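Last updated: 2022-01-01

Small table under the network box - how do I fold and store cloths on it without everything sliding into the cables?

Conall Foley

I moved into a flat in Felledside in September and the only place for a table was the corner of the front room where the broadband comes in. The table is light tan wood with rounded corners, and it's the one flat surface I have apart from the kitchen worktop, which is tiny. So it gets used for eating, letters, and folding the washing.

The folding is what I want to ask about. I have a pile of dark cloth bags and heavy dark towels that I use for shopping and for the gym. I fold them on the table sitting down, because my back doesn't like me standing bent over. They never stay flat. I get three or four layers down and then the top flap lifts up again, and by the time I've done the next one the first has opened out. If I stack them they lean and end up on the floor, and the floor on that side is where all the wires are.

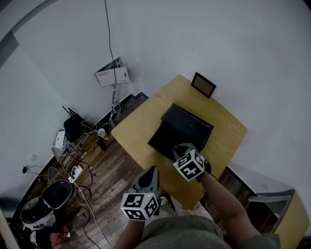
Folding at the corner table, with the network box and router over to the left.

The white box on the wall was here when I came and the landlord says it can't be moved. The lid doesn't shut fully. The router sits on a little wooden stand next to it and the power strip is on the floor in front. The picture frame at the back of the table is mine and I'd like to keep it there if possible.

What I'd like to know:

Is there a way of folding thick fabric so that the top doesn't spring up?

Where would you keep the folded pile, given that the table has to be cleared for meals?

Is it worth sorting the wires out first, or should I just put a basket over the lot and forget about them? I have one from Kubiak that would cover the stand and the strip together.

I can't drill into the walls. Budget is small. The wall isn't straight either, it curves, so anything long and rigid leaves a gap behind it.

Declan Nic Aodha

Please don't put a basket over the router and the power strip. The router gives off heat and needs air round it, and so does anything plugged into the strip. A closed basket with fabric piled on top is worse still. Leave the stand open and keep cloth away from it.

I'd do the wires first. You only need to do it once and then the rest of the corner is easier. This is how I did mine, which was a similar mess:

Switch off at the wall and unplug everything from the strip. Label each plug with a bit of masking tape before you pull it out. I skipped this the first time and spent an evening working out which black lead was which.

Take out any lead that isn't connected at both ends. I found a couple that did nothing at all.

Take up the slack in each lead in wide, loose loops and hold it with a strip of hook and loop tape. Don't use tight plastic ties. You will want to undo it at some point, and sharp bends do network cable no good.

Lift the strip off the floor if you can. The back leg of a wooden stand will usually take a strip held on with two long hook and loop straps. If not, push it right up against the wall, behind the stand, where you won't kick it or drop a towel on it.

Leave the wall box alone apart from checking whether a cable is stopping the lid. If one is caught, ease it to the side. Don't force the lid down on it, and don't unplug anything inside. If it still won't shut, ask the landlord to get someone in. It may be shared with the flat next door, mine was.

Also, there's a small white cup by the foot of the stand in your photo. I'd find another home for that before you start. Drinks and power strips are a bad pair even when the cup is empty, as it won't always be.

For the folding, the trouble is usually in the order. Thick cloth springs open at whichever fold you made last, so make the last fold one that tucks in. Lay the towel flat and fold the long sides in to meet at the middle. Press from the middle outwards with your palms. Then fold one end in by a third, and bring the other end over and tuck it inside the first, like a letter going into its own envelope. Turn the whole thing over so that the tucked side is underneath. The weight holds it.

With cloth bags, fold the handles inside first. It's nearly always the handles that push the top flap up. Flatten the bottom seam as well, or you get a ridge.

Don't stack them high. I stop at five and start a second pile.

As for where to keep them, stand them on edge in an open box, with the folded side up, and put the box under the table on the side away from the wires. Standing on edge, they can't slide, and you can pull one out without upsetting the others. A cardboard box with the flaps cut off will do. I've had mine from a Zaltent delivery for years.

The frame is fine where it is, but I'd put a dot of removable putty under its bottom edge so that it doesn't slip forward when you lean on the table.

Pramuren

Agree with the above about the basket. I would roll the towels instead of folding them though. Quicker, and they fit in a tall bin. Bags are better folded.

If you turned the table a little so the open side faces the room you'd have nothing to knock off on the left. Might not suit with the curved wall.

Conall Foley

Thanks both. I've labelled the plugs and taken out one spare lead. The strip wouldn't go on the leg of the stand as the leg is too thin, so it's behind it against the wall for now. The cup has gone back to the kitchen.

The tucked fold works on the towels. The bags are better with the handles in but the biggest one still lifts a bit at the top, so I've put it at the end of the box where the side holds it shut. I tried rolling one towel and it took up more room than the folded ones, so I'll stay with folding.

I've written to the landlord about the lid and am waiting to hear.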